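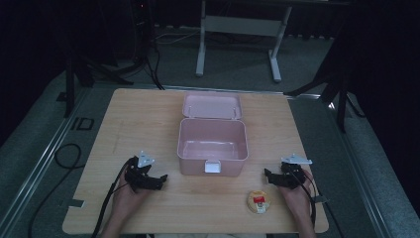 Gutedside Swap and Mend list
Subject: Re: Lunch boxes with lids that stay on
Date: August 6, 2024

> I have been through two snap-lid boxes since May and both went the same
> way. One hinge clip pops off, the lid hangs on by the other like a loose
> tooth, and then it's a tray. Does anyone on the list have a hinged box
> they still like after a year? It has to hold a sandwich, survive the
> bottom of a backpack, and open without a knife. I don't care what color
> it is. My kid does, but my kid is not paying.

I can speak to this, having a drawer of them that my family refers to as the morgue.

My current one is pink. I didn't pick pink. The Hunberg store had pink, and a green that looked like hospital soap, and I had 20 minutes on the meter. It has the two little white clips at the back and one latch tab on the front, and the lid folds all the way over so it stands up behind the box while you load it. I didn't think I'd care about that last part. My old one had a lid that stopped halfway and then slowly came down on your wrist while you were arranging grapes.

On the clips: they fail when people lift the whole box by the open lid. I have watched it happen in my own kitchen, twice, with the same person doing it, and that person was me. Pick it up by the base. If a clip does pop off, run it under hot tap water for a bit and it will usually press back on. Don't use pliers. I have a half clip here if anybody wants to see what pliers do.

On the latch: it should click. If you have to squeeze the box to get it to catch, the lid has warped, and for most of us that means the bottom rack of the dishwasher. Mine goes on the top rack, or in the sink when I'm feeling responsible.

As for fit, a sandwich on regular sliced bread goes in if you cut it and stack the halves. A bagel doesn't. I've tried it from every side. Rounded corners are nice to wash but they do eat up space, so anything square gets shoved toward the middle. One wrapped cookie fits beside the sandwich. Two wrapped cookies fit if you're willing to have one of them be crumbs by lunchtime, and my household has voted that this is fine.

I'd skip the divided kind. Grewal Housewares makes one with a little removable wall, and the wall removes itself somewhere between the front door and the bus. I found ours in May inside a boot.

If you don't want to buy new, the Vorthorpe thrift shop has a bin of these by the back door. Open and close every one before you pay. Half of them belong in my drawer.

I also have spare lids, no boxes, free to whoever asks first. Please ask. They can't be stacked and they slide out every time I want the colander.

--
To leave this list, send a blank message with "unsubscribe" in the subject line.
Message 139 in this archive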